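Home Laundry Kitchen Shed Sports stuff Contact

Getting football kit clean (and keeping the boots alive)

2021-08-13 by Fongchan Petchrat
Last updated: December

The new season has started in our house, so the washing machine is full of mud again. I've got three players under one roof if you count my husband, who turns out for the Serkdale vets when his knee lets him, and I've been washing football kit for long enough to have ruined most of it at least once. A few of you asked for all my kit tips in one place instead of scattered over the old posts, so I've finally sat down with a cup of tea and done it.

Let the mud dry first. I know it feels wrong, and I know you want it out of the bag and into the machine the second they walk in, but wet mud just gets pushed further into the fabric. I hang everything over the fence or the side of the bath and leave it till it's crusty. Then I take it outside, give it a good bash against the wall and go over it with an old nail brush. You'd be amazed how much comes off on the patio!

Grass stains are a different matter and I like to get on those early. I use a dab of washing-up liquid (the plain sort) rubbed in with my fingers from the back of the fabric, then leave it half an hour before it goes in. For white shorts I mix up a paste of bicarb and a little water and leave that on a bit longer. I've tried white vinegar too, mixed half and half with water, and it does help on older stains, but please don't mix it with anything that has bleach in it.

Turn shirts inside out before washing, every time. The numbers and badges on the back of ours started peeling after one winter of me not bothering, and number 3 was walking round with something that looked like a squiggle by Easter. I wash at 40 with half the usual powder and no softener at all. Softener leaves a film on that shiny sort of fabric and it holds on to the smell. No tumble dryer either, and keep the iron well away from the lettering.

Socks deserve their own paragraph. I peg each pair together at the top with a plastic clip, throw the lot in a mesh bag and soak them in a bucket overnight if they've been on a really boggy pitch. Roll them down flat before they go in, or you'll find a solid plug of mud in the toe when you come to fold them. Ask me how I know. Tie tape needs to come off as well, and if there's sticky stuff left behind, a bit of cooking oil on a bit of kitchen roll shifts it. Then wash them as normal to get the oil out.

Shin pads are what really smell, in my experience. People wash everything else and leave those festering in the bottom of the bag from August to May. Ours get a wipe down after each match, and every couple of weeks I take the soft sleeves off and put them in with the socks. The hard part I do in the sink with warm soapy water and an old toothbrush, and then they sit on the windowsill.
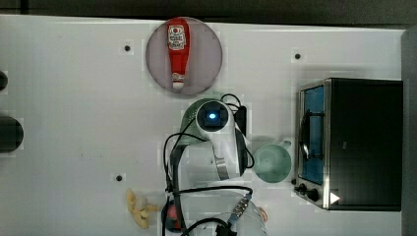
Emerson Barbosa wrote in to say he'd never put shin pads in the sink in his life, he leaves them in a tub of warm water with a big spoon of bicarb while he's watching the second half of whatever is on, rinses them under the outside tap and swears they come up just as fresh. I tried it the following weekend and I have to say he's got a point, although mine needed a quick scrub round the strap where the fluff collects.

Right, boots. Never on the radiator! I did this with a nearly new pair and the soles started coming away at the front, and I had to go and buy another pair from the sports shop in Prumwood two days before a cup match. Loosen the laces all the way down, pull the tongue forward, take the insoles out and stuff them with newspaper. Change the paper after an hour or so, then again before bed. They'll be fine by the morning if you leave them somewhere airy, and the hall does well enough here even if it does look a mess.

Knock the worst off before you get in the car. We keep a stiff brush and a carrier bag in the boot, and everybody does their own. For the bits between the studs I use a wooden lolly stick or a blunt old butter knife. If your studs screw in, take them out now and again and put a tiny smear of petroleum jelly on the thread. I left one set in for a whole season and my brother-in-law had to get them out with pliers and a great deal of muttering.

Leather boots like a little dubbin every few weeks. Don't go mad with it, you only want a thin coat, and rub it in well along the stitching. The plastic-feeling ones just need a damp cloth. For white boots that have gone grey, ordinary white toothpaste on a toothbrush works a treat, then wipe off with a clean cloth.

The bag itself gets forgotten. Turn it upside down over the bin, hoover out the rubber crumb if you play on an artificial pitch (it gets everywhere, I've found it in the butter dish), and leave it unzipped overnight. I put a couple of old tights filled with bicarb in the end pockets and swap them over when I remember.

Goalie gloves next time. I've got one pair soaking as I type and I'm not yet sure how they'll come out.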